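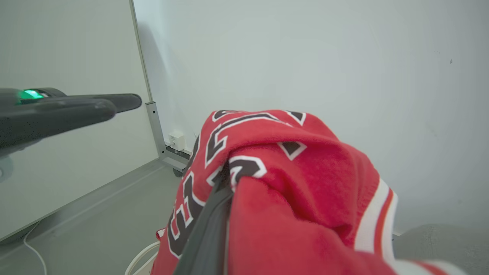
Best way to fold a basketball jersey so the numbers don't crack?

Indira Kandasamy
I help with laundry and gear for our rec league at Standstead and I'm going a little nuts. The red jerseys (black numbers with white outlines, striped trim) always end up in a heap by the whiteboard after practice, and by the time I get to them they're one big wad with the numbers creased every which way. They're slippery to fold too, because there are no sleeves to tuck in! I've got 8 of them to do by September. Do you fold, roll or hang?

Narayanan Joseph
Roll, 100%. Lay it face down and smooth the numbers out flat with your hands, then bring each side in toward the middle so you've got a long strip about as wide as a paperback. Roll from the bottom hem up, pretty loose. The numbers bend in a curve that way and you don't get a hard crease across them. I've done my son's like this for three seasons and the print still looks good. Also, wash them inside out in cold and skip the dryer, heat is way worse for numbers than folding ever was.

Prenberg
Just hang them?? Wide hangers though, the skinny wire ones stretch the shoulders.

Flutari
Rolling works, but if the heap has been sitting overnight, shake each one out and hang it for an hour first. If you have to stack them flat, put a sheet of parchment paper over the numbers so they don't stick to each other. Don't iron on the print!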